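Mellari white table, reviewed after three months

I bought this table in January for the room that I share with Zlata Kushnir and Kwesi Lamptey. Before it we had an old brown desk from a school, very heavy and full of scratches. I wanted a big white surface where you find a small screw at once when you drop it. The shop offered two tops, the matte and the gloss, and I took the matte.

The delivery was correct. The top came in one carton and the legs in another, and you need two people to carry the big one up the stairs. The assembly is not difficult, but the bolts in the bag are mixed and the drawing shows them all in the same size. I lost half an evening on this.
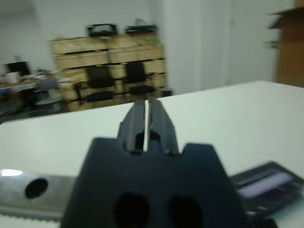

The white top in daily use.

The surface is the best part. I clean it with a damp cloth and a little dish soap. Pencil goes away easily. Ballpoint needs more patience, and red marker left a pink shadow next to my usual seat, which I still see every morning. For metal things I recommend to lift them and never push them. I have one fine scratch already, from my own impatience with a vise.

I like also that the top doesn't shine so much into the eyes. With the gloss desk in my old job I had to turn my chair away from the window after lunch.

The size needs some thinking before you order. A large top is pleasant for work, but everything small that has no home will go to live on it: the phone, the keys, the box from the last parcel. We made a rule that it must be clear on Friday evening. The rule works in roughly half of the weeks.

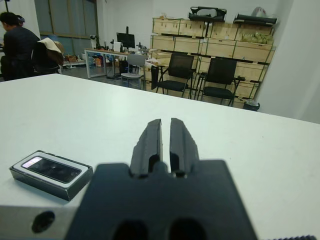
Tia Wragg wrote to me after the first version of this review that her Mellari top became a little yellow on the side near the radiator, and she asked if mine did the same. Mine did not, but it stands far from the heating, so I cannot promise anything to her.

The price was 600 with the legs, and 500 if you already have your own. For me it was worth it. I take away one star for the bag of bolts and one for the pink shadow, although the second is maybe my fault.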